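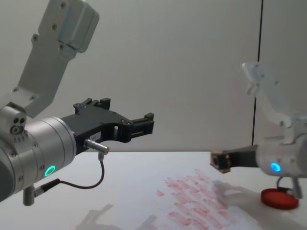

Irthorpe 作業台 Stusis(スタシス) ホワイト

ホーム > 作業台・テーブル > 正方形 > Stusis

白い作業台です。四角くて、平らで、白い。商品名に少しひねりを入れたので、形のほうはひねらずに済ませました。

Stusisの天板は一辺119cmの正方形です。なぜ120cmにしなかったのかというお問い合わせを毎月いただきます。答えは、試作を組んだ工房の搬入口が120cmの板を通してくれなかったからです。設計のオクタヴィアン・ギツァ(Octavian Ghiță)は搬入口を広げる見積もりを取り、その金額を眺め、翌朝には図面のほうを1cm縮めていました。結果として、よその会社でも同じような搬入口に悩んでいた方々から思いのほか喜ばれています。

正方形なので、四辺のどこから使っても手の届き方が同じです。向かい合って座ると相手との距離がほどよく空き、図面を広げても肘がぶつかりません。隣り合った二辺に座ると、今度は相手の手元がよく見えます。見えすぎて口を出したくなる方は、対面でのご使用をお勧めします。

■ 白について

天板は白一色で、木目も石目も、洒落たつぶつぶも入っていません。企画の段階では「温かみのあるアイボリー」「知的なグレージュ」という案があり、見本板も作りました。見本板は現在、社内の植木鉢の下で働いています。

白にした理由は、小さい部品を落としたときに見つけやすいことです。黒いねじ、黒いゴム足、切った糸の端、いつの間にか外れていたワッシャー。濃い色の台で探すと十分かかるものが、白い台だとだいたい目に入ります。透明な部品と白い部品については、申し訳ありませんがこの理屈は働きません。白いボタンの仕分けをなさる手芸店のお客様には、濃い色のマットを一枚敷いていただいています。

もうひとつ、白い天板は部屋を選びません。淡いグレーの壁の前に置けば、台と壁の境目がおだやかに見えます。真っ白な壁の前ですと、夕方に角の位置を見失って腰をぶつける方がいます。弊社の経理担当がそうでした。

汚れは目立ちます。コーヒーの輪、鉛筆の粉、誰かの指の跡、すべて見えます。汚れが目立たない台をお探しの場合は、同じ汚れが見えないところに載っている台をお求めになることになりますので、その点だけご検討ください。

■ 天板の縁と角

縁はまっすぐ落としてあります。飾りの段はありません。定規を縁に当てたいという要望が多かったためで、段のある台に定規を当てたことのある方なら、あの小さな苛立ちをご存じかと思います。

角はごくわずかに丸めてあります。丸め方については社内で長い議論があり、途中で議論の対象が角から会議の進め方に移り、最終的に最初の案に戻りました。手で触ると丸く、目で見ると四角い、というところに落ち着いています。

クランプは四辺どこにでも噛ませられます。裏面の縁から手のひらひとつ分までは、補強材を入れていない平らな部分です。締めるときは当て板をお使いください。当て板なしで締めて跡がついた、というご相談には、お気の毒ですと申し上げる以外の対応をしておりません。

■ 脚

脚は別売ではありません。念のため書いておきますと、弊社は一度だけ脚を別売にしたことがあります。天板だけが届いたお客様が相次ぎ、電話口で「板ですね」「板です」という会話を何度も繰り返したため、一季で取りやめました。

現在の脚はJindis(インディス)という名前の自社製です。座って使う高さと立って使う高さの二段階で固定でき、途中では止まりません。無段階で昇降する台は世の中にたくさんあり、どれも立派なものです。Stusisは、午前中に決めた高さが夕方も同じであってほしい方に向いています。

高さを変えるときは、天板の上を片づけ、二人で向かい合って持ち上げてください。一人でもできそうに思えますが、できそうに思えるところが危ないところです。脚の先には水平調整用のアジャスターがあり、床の傾きを吸収します。築年数の長い建物では、四本を合わせ終わったあとに、傾いていたのは窓枠のほうだったと判明することがあります。水準器をお使いください。

■ 配線まわり

天板に配線用の穴はあけていません。穴をあけると、穴から物が落ちるからです。ケーブルは縁から下ろし、裏面のフックに掛けていただく設計です。フックは標準で付属し、差し替えで位置を動かせます。

穴がどうしても必要という方には、ご注文時に指定の位置へ加工いたします。加工後の「やはり手前でした」にはお応えできませんので、段ボールを天板の大きさに切り、実際に使う機材を置き、数日過ごしてから位置をお決めください。面倒に聞こえますが、これを省いた方からのお便りは総じて悲しい内容です。

電源タップを裏に取り付ける場合は、脚の横桟に沿わせてください。膝の上に来る位置に付けると、冬は少し便利に感じ、夏に外したくなります。

■ 仕様

品名:Stusis 正方形作業台
色:ホワイト(一色のみ)
天板:119cm × 119cm
高さ:座位/立位の二段固定(詳細は寸法図をご請求ください)
総重量:50kg(脚、フック、アジャスターを含む)
耐荷重:113kg(天板全体に均等に載せた場合)
保証:天板・脚ともに5年
付属品:配線フック、六角レンチ、予備のねじ、説明書
組立:お客様組立(組立サービスあり)

耐荷重の113kgは、半端な数字だとよく言われます。試験で載せた重りを全部足したらこの数字になりました。切りのよい数字に整える案もありましたが、整えるなら下げるべきか上げるべきかで意見が割れ、そのまま載せています。均等に載せた場合の数字ですので、一点に集中させる使い方、とくに人が上に立つ使い方はおやめください。電球の交換には脚立という優れた製品があります。弊社では扱っておりません。

揺れについて。重い道具や動きのある装置を天板に固定して使われる場合は、脚の横桟を必ず四辺とも取り付けてください。一本余ったまま組み上がることがあり、余っても一応は立ちます。立ちますが、書き物をすると字が変わります。

■ お手入れ

ふだんは固く絞った布で拭いてください。油じみには薄めた中性洗剤を使い、そのあと水拭き、乾拭きの順です。順番を逆にしても爆発はしませんが、筋が残ります。

油性ペンの線は、早いうちなら専用クリーナーのPascu(パスク)で落とせます。半年置いた線は、台の一部として受け入れていただくのが精神衛生上よろしいかと思います。研磨剤入りのスポンジは使わないでください。汚れは落ちますが、落ちたところだけ別の白になります。

テープを貼る場合は、弱粘着のものを選び、作業が終わったらその日のうちに剥がしてください。位置の目印として床や台にテープを貼り、そのまま一年忘れるという事例は、弊社の試作室でも確認されています。

■ お届けと搬入

天板と脚は別の箱で、同じ便でお届けします。天板の箱はほぼ正方形で、持ち手がついています。持ち手は飾りではありませんが、一人で持つと飾りになります。

搬入経路は、玄関、廊下の曲がり角、エレベーターの扉、作業室の扉の順にお測りください。天板は立てて運べますので、高さと厚みに余裕があれば通ります。見落とされやすいのが廊下の曲がり角に置いてある観葉植物です。測るときは通れて、運ぶときに通れないのは、たいてい植物のせいです。

組立は大人二人で行ってください。説明書は文字を減らし、図を増やしました。三月の改訂で、上下逆に読める図を一枚差し替えています。それ以前の説明書をお持ちで、横桟が外を向いている方は、ご連絡いただければ新しい版をお送りします。外を向いていても使えますが、すねに当たります。

■ お使いの方から

「隣の部屋の机とくっつけて使うつもりで買いましたが、1cm足りないので隙間ができました。今はそこに定規を立てています。便利なので苦情ではありません。」
(マルガレータ・シマ様/Margareta Sima 設計事務所)

「二人で向かい合って作業しています。前の長机では横に並んでいて、相手が何をしているのか一日中わかりませんでした。今はよくわかります。良し悪しです。」
(ジョフィエ・ホルブ様/Žofie Holub 修理工房)

「白いので掃除の回数が増えました。部屋がきれいになったと言われます。台のせいだとは言っていません。」
(フリーデリケ・ラートイェン様/Friederike Rathjen 製本教室)

「高さを変えたのは買った日の一回きりです。それでも変えられると思うと気分が違います。」
(シルヴィウ・カプラル様/Silviu Căpraru 計測器の調整)

■ よくあるお問い合わせ

黒はありませんか。
ありません。黒をご希望の方は多く、そのたびに検討しています。検討した回数なら他社に負けません。

長方形はありませんか。
Stusisを二台並べると長方形になります。連結金具は別売です。つなぎ目には紙一枚ほどの段差が出ることがあり、アジャスターで合わせられます。

中古の天板だけを譲り受けました。脚は買えますか。
脚のみの販売も承ります。裏面の刻印をお知らせください。刻印が読めない場合は、ねじ穴の並びを写真に撮って送っていただければこちらで判断します。

子どもの勉強机に使えますか。
使えますが、大きすぎると思います。広い台を与えれば広く勉強するという期待について、弊社は何も保証できません。

傷がつきました。保証の対象ですか。
使っていてついた傷は対象外です。届いたときについていた傷は対象で、到着後すみやかにご連絡ください。どちらか迷う傷については、写真を拝見して一緒に迷います。

天板の交換だけ頼めますか。
承っています。脚はそのままで、天板だけ新しいものに替えられます。古い天板の引き取りはご注文時にお申し付けください。引き取りを頼まずに届いてから悩む方が多く、その場合、古い天板は壁に立てかけられたまま次の引っ越しを迎えるようです。

■ ご注文の前に

見本板をお送りできます。手のひらほどの大きさで、色と手触りを確かめるためのものです。返却は不要です。コースターになさる方が多いようですが、角が丸くないので置き方にご注意ください。

ショールームでは座位と立位の両方を並べて展示しています。ご来場は午後1時以降にお願いします。午前中は社員がその台で仕事をしており、どいてもらうのに時間がかかります。

関連商品
Stusis用 連結金具
Jindis 脚セット(単品)
Pascu 天板用クリーナー
配線フック 追加分
六角レンチ(なくした方へ)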